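Mobile Applications and Services
Handout 4: Push notifications and what happens when the phone is asleep
Lecturer: Béla Sipos

Please read this handout before the lab. It covers more than I can say in one lecture, and the lab sheet supposes that you know the words in it.

1. The problem

In the last handout we looked at how a chat client keeps an open connection to its server. While the app is on the screen this works well. The server has a new message, it writes the message to the socket, the client shows it. But most of the day the app is not on the screen. The operating system stops it after a short time in order to save battery, and the socket is closed.

The first idea of many students is polling. The app wakes up every few minutes and asks the server if there is something new. Let us take an app which polls every 15 minutes. In the worst case a message waits nearly 15 minutes, and for a conversation this is too slow. If we poll more often, the radio of the phone is switched on many times for no result. The radio also does not go to sleep at once after the request, so the cost of one small request is bigger than its size in bytes.

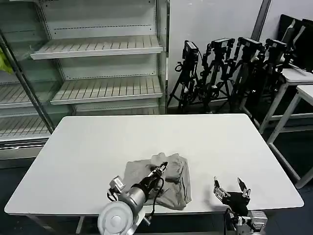 2. One connection for all apps

The solution used on phones today is a shared push service. The operating system keeps one connection open, and all the apps on the phone use it. The steps are as follows.

The app asks the operating system for a token. The token is a long string that stands for this app on this device.
The app sends the token to its own server, and the server saves it together with the user account.
When there is a message, the app server sends a short request with the token to the push service.
The push service finds the device and delivers the notification.

Please note that the token can change, for example when the user installs the app again. Your server must be ready for this. In last year's projects the most common mistake was a server that saved the token one time and never again. Arlo Strickland's group had 170 tokens in their table for 59 test accounts, and most of the tokens were dead. They lost a full evening before they looked into the table.

3. What to put in the notification

There are two styles. In the first, the text of the message is inside the notification. It is simple, but the text passes through a third party, and the size is limited. In the second, the notification says only "there is something new", and the app wakes up and gets the message from its own server. Our course client, Clatham, uses the second style. If the messages are encrypted from end to end, the first style can still be used, but then the app must decrypt the text before it is shown.
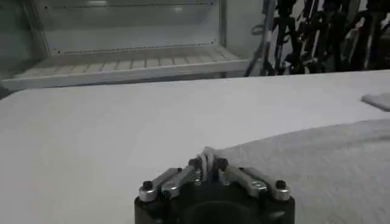 4. Delivery is not guaranteed

A push service does its best, but it makes no promise. A notification can come late, come twice, or be replaced by a newer one. For this reason every message in Clatham has a number, and the client asks for all messages after the last number it knows. If the same message comes again, the client ignores it.

Question from Ramiro Miranda after the lecture: can we use the notification as proof that the message was read? No. Even "delivered" must be confirmed by the client itself, and "read" is a separate confirmation.

5. For the lab

Bring a charged phone or use the emulator. Telmo Sepúlveda will put the server address on the course page in the morning. Work in pairs. Write down the time between sending and arrival with the screen on, and then with the screen off. Reports are due at the end of May.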